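Open day at the Ultisholm storage works

2020-03-04
By Maricica Pîrvu

The Ultisholm works is on the east side of Dernov, past the rail yard, and the number 53 bus stops across the road from the gate. I went on the afternoon tour. The company makes boxes, trays and drawer inserts for kitchens and closets, and it opens the building to the public twice a year. The last open day was in January and filled up, so this one was added.

We signed in at a desk in the old loading bay and got paper badges and a locker key. Coats and bags stay in the lockers. Our guide was Ms. Mbwambo, who runs the finishing department. She started us at the back of the building where the sheets of board come in and walked us forward in the order the work is done.

The cutting room is loud and you only see it through a window. Most of the board is gray and comes from one mill. The cut pieces go into racks by size, and each rack has a card with the product name and the time it was filled. A rack holds up to 480 pieces. Somebody asked what happens to the offcuts. The large ones become dividers and the small ones go back to the mill.

Next is folding and gluing. The Fima box is what they make most of, and I have a few of them at home, so I paid attention here. The corners are glued first and the rim goes on after that. Ms. Mbwambo passed around a box with a bad corner and a box with a good one. From the outside I could not tell which was which. With a thumb inside the corner you can feel it right away – the bad one has a ridge.
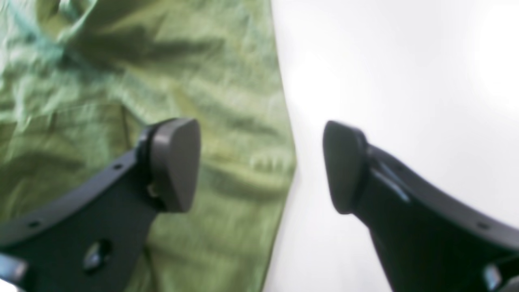 The finishing department takes up most of the second floor. Lids are fitted and checked by size, and the ones that stick are put aside and tried on another box before anyone throws them out. Labels go on last. There was a long discussion about labels, because the old ones left glue behind when you peeled them off, and several people in our group had something to say about that. The new ones are supposed to come off clean. I have not tried one yet.

Packing is at the far end of the same floor. Small boxes are nested inside bigger ones with a sheet of tissue between them, and a full set goes into a single carton. The drawer inserts are packed flat. A pallet for the shops carries 324 cartons if they are the small kind, fewer for the large. We were allowed to pack a set ourselves. Mine had to be done over, as I had put the tissue in after the second box and could not get the third one to sit level.

The tour ended in a room set up with shelves and drawers, where you can try the inserts in different layouts. The cutlery tray is deeper than the one in the catalog picture. I liked the narrow tray for pens and scissors, but it is too long for a standard desk drawer, and I measured mine when I got home to be sure.

There is a seconds table by the exit. Boxes with scuffed lids were 8 for the price of five – cash only, and they do not have bags. Coffee was free. The tour took longer than the sign at the gate said, so leave some room before your bus. The stairs are steep and there is no public elevator, but the ground floor part can be visited separately if you call ahead.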